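Notes d'intervention – Acheter une cellule à deux bras : ce que le devis ne couvre pas
Dernière mise à jour : avril
Temps de lecture : 4 min

Ouverture. Rappeler le périmètre : préparation de petites fournitures pour le site d'Adirdale, deux bras, table fixe, pièces posées à la main en début de cycle. Le sujet est le budget. La commande logicielle sera traitée dans l'intervention d'Évan Bodin, ne pas déborder dessus.

Premier point : le périmètre du devis. Le document reçu de Kermani comporte 2 lignes principales, bras et préhenseurs. Tout ce qui se trouve entre les bras est à la charge de l'acheteur : plan de travail, revêtement, bacs, égouttoir ou autre support à barreaux, alimentations, cheminement des câbles. Insister sur ce dernier poste. Un câble qui pend du poignet doit avoir sa réserve de longueur, et cette réserve occupe du volume utile. Si l'implantation est figée avant d'avoir fait bouger les bras, on rachète des câbles.

Faire défiler jusqu'à la vue générale du poste. Laisser le temps de repérer les deux bras et les contenants.
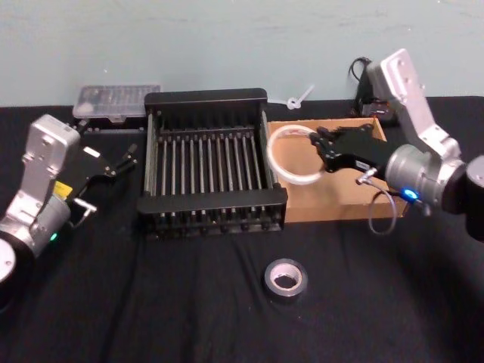
Damian Widmer a objecté, à la relecture de ces notes, qu'un poste chiffré avec des contenants en carton fausse la comparaison entre fournisseurs : le jour où l'on passe à des bacs rigides, les hauteurs changent et les trajectoires sont à reprendre. L'objection est recevable. Je propose de garder le carton en phase d'essai et d'inscrire dès maintenant une ligne « contenants définitifs » avec la reprise des trajectoires dans le même lot. Deux lots séparés, c'est deux déplacements facturés.

Deuxième point : le préhenseur. C'est le composant que l'on choisit trop tôt. La pince parallèle à deux doigts figure par défaut dans l'offre Kermani comme dans celle de Prestasness. Elle convient aux pièces que l'on peut saisir par un bord ou par une paroi mince. Pour les rouleaux d'adhésif, la prise se fait sur l'anneau et l'épaisseur varie avec ce qui reste de bande. Il faut donc spécifier une plage d'ouverture et un effort de serrage réglable. Une cote unique ne suffit pas.

À demander par écrit au fournisseur :
– course totale des doigts et course utile sous charge ;
– prix et délai des doigts de rechange, vendus à la paire ou à l'unité ;
– accès aux vis de fixation sans déposer le poignet ;
– comportement de la pince en cas de coupure d'alimentation, pièce en prise.

Le dernier item a une incidence sur l'assurance. Ne pas le laisser à l'oral.

Enchaîner sur la prise d'un rouleau entamé, tenu par le bord au-dessus de l'extrémité du support. 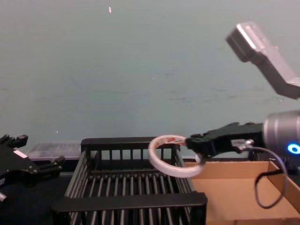

Reste à savoir qui paie les essais, a écrit un lecteur d'Enby en marge de la première version, car un fournisseur qui facture chaque référence testée n'a aucun intérêt à en limiter le nombre. Réponse à donner en séance : plafonner. Notre cahier des charges prévoit 100 cycles par référence, dans la configuration livrée, avec relevé des échecs remis au client. Au-delà, l'essai est à la charge de celui qui le demande. Prestasness a accepté la clause, Kermani souhaite la discuter.

Préciser ce que l'on entend par échec : pièce lâchée, pièce posée hors zone, arrêt sur effort, intervention manuelle. Une reprise automatique réussie compte à part. Sans cette définition, les relevés de deux fournisseurs ne se comparent pas.

Troisième point : la vision au poignet. L'option est chiffrée séparément dans les deux offres et elle est souvent retirée au premier arbitrage. Je déconseille de la retirer, pour une raison de planning. Ajoutée après réception, elle modifie la masse en bout de bras, ajoute un câble et oblige à refaire l'étalonnage. Prévoir aussi les surfaces : un tissu noir mat limite les reflets, mais un rouleau noir s'y détache mal. Le choix du fond fait partie de l'achat et doit être validé avec les pièces réelles, y compris les plus sombres.

Afficher la vue rapprochée, doigts de part et d'autre de la paroi de l'anneau.
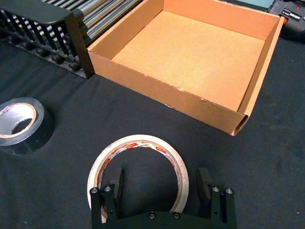

Sur ce type de prise, la tolérance latérale dépend de l'écartement des doigts à l'approche. Plus l'ouverture est grande, plus il faut de dégagement autour de la pièce, et donc de surface de table. On revient au premier poste du budget. Si la table est achetée au plus juste, la densité de pièces par cycle baisse et le calcul de retour sur investissement est à refaire.

Quatrième point : la maintenance. Les deux contrats excluent les consommables. Vérifier que les câbles de poignet n'y sont pas classés, c'est le cas chez Kermani (article 2 des conditions particulières). Demander une liste de pièces avec références fabricant. Pour Adirdale, nous retenons un jeu de doigts et un câble de poignet en stock par bras, commandés avec la machine.

Planning, à dire rapidement : commande de la table avant celle des bras, réception sur site avec les contenants définitifs, essais par référence, puis signature. Ne pas accepter de réception dans les locaux du fournisseur comme seule étape – l'éclairage et le fond n'y sont pas les mêmes.

Questions probables : location ou achat, amortissement, formation des opérateurs. Pour la location, renvoyer au tableau d'Évan Bodin. Pour la formation, elle est comprise chez Prestasness et en option chez Kermani, à redemander avant l'arbitrage.

282 partages · 2 commentaires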